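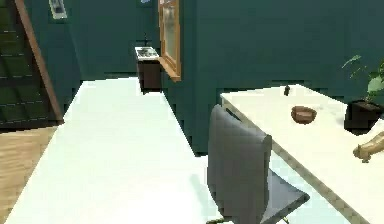
I'm looking for people to help me compare three gripper controllers in simulation, and I'd love it if you've never touched a robot in your life. The project is called Sumby, it's run by me (Faraji Mutiso, hi!) out of the Renus lab, and it starts in August. You'd be steering a virtual arm around a virtual home office, mostly picking things up and putting them somewhere else. The little brown bowl on the desk is the one everybody starts with. It's shallow and round, so you have to decide whether to go for the rim or try to get the fingers around the whole thing, and I really want to see which way you go before anyone gives you advice.

The three controllers are a plain gamepad, a 6-axis puck that you push and twist, and a handheld wand called the Stornano that follows your wrist. I have a favorite and I'm keeping it to myself until the sessions are over. Same room, same objects, same simulated gripper (the Bortolotti two-finger model, if you know your grippers), so the only thing changing is what's in your hand.

After the bowl we go to the table, where the jobs get harder. You'll move the plant by its pot without dragging the leaves into anything, and then turn the dog to face the other way. The dog is my favorite part of the whole study. Long body, short legs, nose in the air, and a different grasp from every side you come at it!
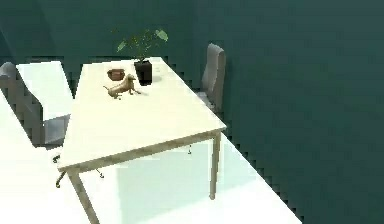

Table task layout: plant, bowl and dachshund.

What I need from you: you're 18 or over, you can use both hands comfortably, and you can look at a monitor for a while without getting queasy. Glasses are fine. Left-handers, please please write to me, the wand has a left-hand setup and I want it used. Gamers are welcome too, just tell me what you play so I can note it down.

You'd come in for two visits, both in room 1544. Each one lasts 90 minutes with a break in the middle, and the last slot of the day starts at 7 p.m. for people with jobs. There's a short form after each controller asking how tired your hand is and how annoyed you got. Please be blunt on it. You get a gift card at the end of each visit, and you can stop whenever you want and still keep it.

To sign up, email me with "Sumby grippers" in the subject line, tell me which hand you write with and whether daytime or evening suits you better. I'll write back with open slots and the consent form so you can read it at home first.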